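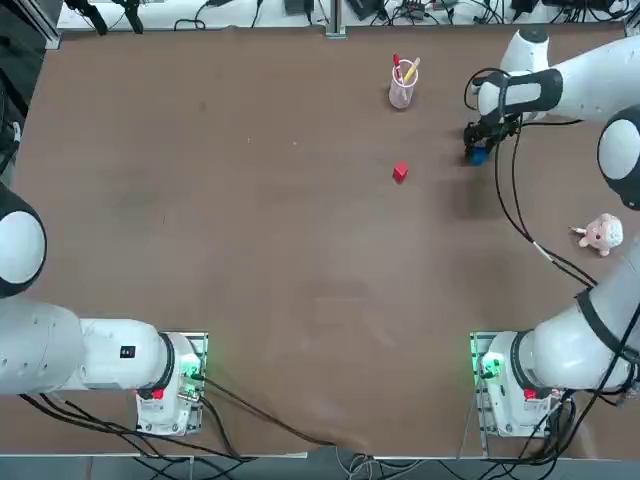 Tabletop Gallery: Small Things at Mesgate

June 23, 2024

This page goes with the tabletop section of the Mesgate collection in Room 206. The section covers ordinary things that end up on a shared table: pens, blocks, soft toys, desk supplies. Most of it was bought secondhand or came out of closets. Catalog numbers are left off unless people have asked for them.

The brown table
Red cube, blue block, pen cup, pink stuffed animal. A marker and a pencil are in the cup. Lot 1702 in the catalog, listed under "mixed, small."

About the table
The table came with the room and has stayed through two changes of layout. It is large enough that a few small things can sit on it with plenty of bare surface between them. The brown top hides pencil marks fairly well. Marker is harder to get off, and a damp cloth with a little dish soap is what we use first.

About the blocks
The red and blue ones belong with a set from Chacko, bought as a bag of 60 with no box and no instructions. Other colors from the same bag are kept in a drawer by the door. A few have dented corners and those are set aside for the children's table. We don't repaint them. A block that has lost its color stays in the drawer under "plain."

About the pen cup
It is clear plastic with a faint pink tint, and it was sold to us as a Zemik desk piece. There is no mark on the bottom to confirm that, so the catalog entry has a question mark after the name. If you have one like it with the label still on, we would like to see a picture of the label.

The contents change. Red marker and yellow pencil are the usual pair, and both go back in the cup at closing. Markers are replaced when they dry out. Pencils are sharpened until they are too short to stand above the rim, then they go in the scrap jar.

About the stuffed animal
Pink, donated without a name or a tag. It has been washed on the gentle cycle and air dried, and it came through fine. Two visitors have suggested it is an early Trurketti toy. The Trurketti pieces we own have a stitched seam under the left foot, and this one doesn't, so for now it is listed as maker unknown.

Visiting
The tabletop section is open the same hours as the rest of the collection. You are welcome to pick things up. Please put blocks back on the table or in the drawer, and keep caps on the markers. The soft toys can be handled too — clean hands only.

The room holds around 60 people, but the table is more comfortable for a small group. School groups should write ahead so we can move the chairs.

Using the photo
Free for classroom and personal use. Please credit the Mesgate tabletop section. A larger file can be sent on request, and it helps if you give the lot number when you write.

More galleries
Shelf 1: tins and boxes
Shelf 2: rulers, scissors, tape
Shelf 3: soft toys, including Trurketti
Drawers: blocks and loose parts
Back to the collection page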